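clustow-drive-swap

Recordings and scripts from a robot cell in the Makent shared workshop. The task is handling 3.5-inch hard drives in blue plastic caddies around an opened desktop tower. The set has 217 episodes and 2899 short clips cut from them.

Status: usable, still changing. The clip index was redone in October, so older split files no longer match.

Hardware

Arm: Universal Robots, run from its own teach pendant
Gripper: parallel, black finger plates
Bench: slotted aluminum
Cameras: one small camera at the gripper, one fixed camera on the workspace
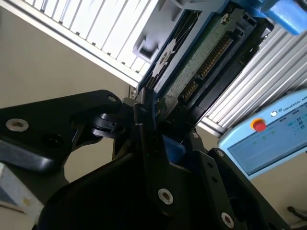
Gripper camera: drive in its caddy between the fingers, SATA edge in view.

Workspace

The tower lies on its side with the side panel off. The gray fixture plate to the left of it is 3D printed, with a pocket for the CPU and a slot for a green board strip. Print files are in fixture/. If you move the plate, run calibrate.py again before recording. Saved poses are relative to the plate, and the script does not check for old ones.

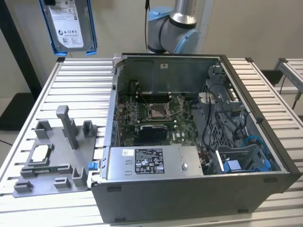
The fixed camera has its own clock. Sync is done once per episode from the first arm motion. Check sync_ok in the episode file before mixing views. Episodes with sync_ok set to false are kept in the set but left out of the default split.

Splits

train: everything not listed in the other two files
val: 86 clips
test: 400 clips

All clips from one episode stay in the same split.

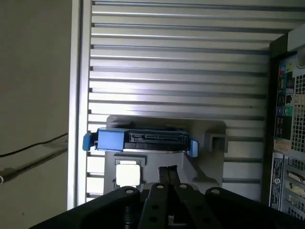

Gripper camera: drive in the blue carrier at the gray bracket.

Known problems

Ribbed metal throws bright highlights in the gripper view. Exposure is locked, so some clips have blown-out areas.
The fingers cover part of the drive in many gripper views.
Force readings are not included.

License

Scripts are MIT. Recordings and print files are CC BY 4.0. The Kurketer loader reads the folder layout as is.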